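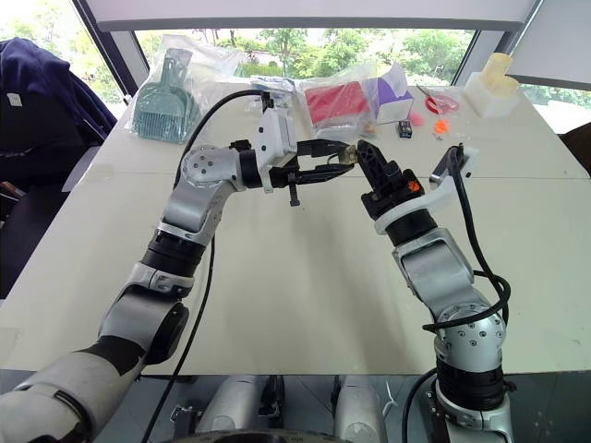 The white table, with one of the small beige-gold pieces held above it.

Delham Workroom Forum > Tables and Surfaces > Big white table and small pale pieces: cover it or leave it?

ortolan_k
Good evening to all. I have read this forum for a long time but I write only now, so please excuse if the question was already treated. I searched for "white table" and I found mostly threads about coffee stains.

We have a large white table in our workroom and I am in general very content with it. It is large enough that two persons can work without pushing their elbows into each other. The trouble is the small pieces. They have a beige-gold color and are more or less like a cube, as you can see in the photo. When I hold one over the table I see it well. When I put a full set down on the table, after one hour I begin to lose them with my eyes, if you understand me. They do not fall, they are still there, but I look across them.

A set is 70 pieces. Last month I closed a set with 68 and found the other 2 the next morning, on the table, near the back edge. I had looked at this place in the evening, I am certain.

My colleague wants to cover the entire table with a dark mat. I do not like this idea, the room has one window to the north and the white table gives back a lot of light. With a dark mat I fear we will sit in a cave. What do you do?

bramblefoot
Your colleague is right, sorry. Pale things on a pale surface is the worst combination. I sorted buttons for years on a white kitchen table and I thought that my eyes were getting bad. Then I bought a dark green cutting mat from Plullach and my eyes were good again. You don't need a black one. Green or dark blue is enough.

tessellate
I disagree with bramblefoot a little. A dark mat is fine for the first twenty minutes, and then you look up at a white wall and back at the mat and your eyes must adapt each time. I got headaches from it. What helped me was to keep the surface light and change the lamp. If the lamp stands low and comes from the side, every small thing makes a long shadow, and you find the shadow before you find the thing. With light from the ceiling there is almost no shadow and the pieces disappear, exactly how ortolan_k writes.

bramblefoot
A low lamp shines in the face of the person on the other side. He writes that they are two at the table.

tessellate
Then both sit on the same side. It is a large table.

ortolan_k
Thank you both. We don't sit on the same side, we sit at the corner, one on the long side and one on the short side. So a lamp from the third direction could perhaps be possible. I will try it with the old desk lamp before I buy something.

One question for bramblefoot, does your mat lie flat? I had once a mat which was rolled in the shop and it never forgot it. The corners stood up and the pieces rolled to the middle. Mine are cubes, more or less, but the edges are not so sharp and they slide when the table is bumped.

bramblefoot
It lay flat after four days under books. Not the corners, the corners needed longer. Put it upside down first, so that it bends against the roll. Warm it near the radiator but not on the radiator, I destroyed one in this way and the smell stayed in the room until January.

quillwort
I work with very small wooden things, not cubes but similar in size I think, and I want to speak for trays. The surface of the table is then not important. I have 14 shallow trays, dark inside, and nothing is allowed to lie on the table itself. If a thing lies on the table, it is lost by definition and you pick it up immediately. On a white table this works very well, because the trays have a clear edge and you see at once what is outside.

You keep the light of the table and you have the dark background only where you need it. I bought mine from the Szilágyi shop in Illmont, they sell them for bakeries. They are not beautiful. They stack.

ortolan_k
quillwort, this could be the answer for my colleague and me together. How high is the edge? I pick up with the fingers and I don't like to reach down into something.

quillwort
The height of my thumb when it lies flat. I have small hands. You don't feel it after a day. For picking up I tilt the tray with the left hand and take with the right.

hollin_m
I read with interest. May I ask how you hand the pieces from one person to the other? In the thread I read two persons, one table, and 70 pieces, and for me the handing over was always the moment when a thing was lost. One person lets go because he thinks the other has it already. The other thinks it is still held. Then it jumps, and a thing of this size can jump surprisingly far. Under the cupboard, usually.

We made a rule that we never give from hand to hand. One puts it down in a marked place in the middle, the other takes it from there. I drew the place with masking tape, a square as large as a saucer.

tessellate
This makes double work for each piece.

hollin_m
Yes, but I don't crawl under the cupboard any more.

tessellate
For a full set I would go crazy. I give from hand to hand, but low, directly over the table, and the second person must say "yes" before the first opens the fingers. It goes quickly when you have the rhythm. If it falls, it falls a short way.

bramblefoot
And on a soft mat it does not jump. I say it only for completeness.

ortolan_k
We also give directly, over the middle of the table. I had not thought about the height. I think we do it higher than tessellate, because of the sleeves. I like the tape square too, if only as the place over which we do it. Then, when a piece falls, we know where to look first.

About the jump: on our table a piece makes one small click and then you hear nothing more, and this is the unpleasant part. I don't know of what material the top is, it was already here when we took the room. It is white and it is hard, more I cannot say.

quillwort
You can lay a thin cloth under the square only. A cotton napkin, ironed. Please not a towel, the loops catch the corners.

marrowstone
Different opinion from everybody. Leave the table like it is and change the counting. You noticed the 2 missing pieces at the end of the set, in the evening, with tired eyes. If you count after every row you notice it while the place is still fresh in your memory. I put mine in rows of ten, and a wrong row jumps in the eye on any color of table. It costs nothing, and you can start tomorrow.

bramblefoot
Rows on a white table with pale pieces, that you cannot see. Good luck.

marrowstone
One sees a row much better than a single piece. Try it before you laugh.

bramblefoot
I did not laugh. I have the mat, I don't need to try it.

hollin_m
Please, both. The table is large enough for a mat at one end and rows at the other.

ortolan_k
I come back with a report, because I don't like threads which stop in the middle.

The desk lamp from the side: good, better than I expected. The shadows are long and clear. But my colleague complained about the light in the eyes, so bramblefoot was right there. We turned the lamp a little to the wall and now it is bearable.

The rows: I do them now. I was slower on the first set and on the second I was not slower. marrowstone, thank you.

The tape square: my colleague made it in blue and it is crooked, but we use it. We give lower than before.

For the trays I have ordered four to try. If they please us I will take more. The big mat we don't buy for the moment, I keep my light. My colleague asks me to write here that he is not convinced.

quillwort
Wash the trays before the first use, there is a fine dust in them from the packing and it is nearly the same color as your pieces.

ortolan_k
Noted. Warm water only, or also soap?

quillwort
Soap is fine. Dry them standing up.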